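Newsletter > Shop Talk > Packing Corner

Label side up, please

If you've been getting this letter for a while you know I have opinions about tape. Well, this month it's labels, so settle in (or skip down to the yarn sale, I won't be hurt).

We sent out 400 parcels from the Vurnska spring sale in March, and 7 came back to me. Seven! I laid them out on the kitchen floor with a cup of coffee and every one had something silly going on with its label. Two were wrapped around a corner so the barcode bent. One had the label on the bottom, and then somebody (me) put the FRAGILE sticker on the top, so naturally that's the side everybody looked at. The rest were on shiny plastic mailers, and if you've ever tried to read anything printed on a crinkled shiny bag you already know where this is going.
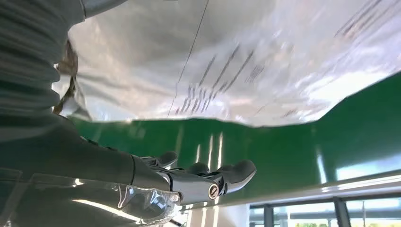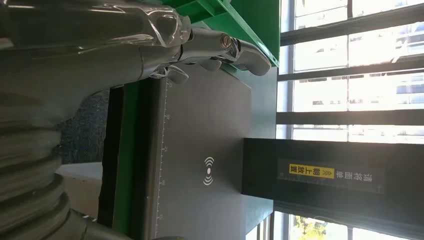 Packing Corner / by your Movden newsletter editor

I love the sign in the second picture. It's in Chinese, 请将面单朝上放置, and it means "please place the waybill facing up." Part of it sits in a bright yellow band with little arrow marks, and I want one over my own table. The dark gray board next to it has a ruler printed down the edge as well, and I've been thinking about that ruler ever since. I measure parcels with a floppy sewing tape that I can never find, when I could just have the numbers right there on the surface!

And look at the silver plastic in the first picture, all folds and glare. There's print on it and I can't make out a word. My mailers do the same thing under the lamp, and I've been blaming my glasses.

So I changed a few things at the packing table. I squash the air out of a soft mailer and smooth the widest side flat with my forearm before the label goes anywhere near it. I keep the label off the seam. Clear tape goes around the label, never across the barcode, and if the bag is really slippery I stick down a square of plain paper first and put the label on that. It looks a bit homemade but the lady at the Pindholm counter took a whole stack without sending me home to redo any, and that hasn't happened before.

I also taped a 20-inch ruler to the edge of the table. It cost me next to nothing and I use it constantly, mostly for parcels, once for a sandwich.

A few of you asked where I buy boxes now. Still Wieczorek, the small brown ones, and I order the flat kind because they slide behind the dryer. If you want to split a bundle with me, reply to this letter before the end of the month and tell me which size. I'm not doing the long ones again, they take up the entire hallway.

Recent items
Tape, again
What to do with 3,267 buttons
Spring yarn sale: what's left
Padding that doesn't shed all over the rug
Reader swap: jars and lids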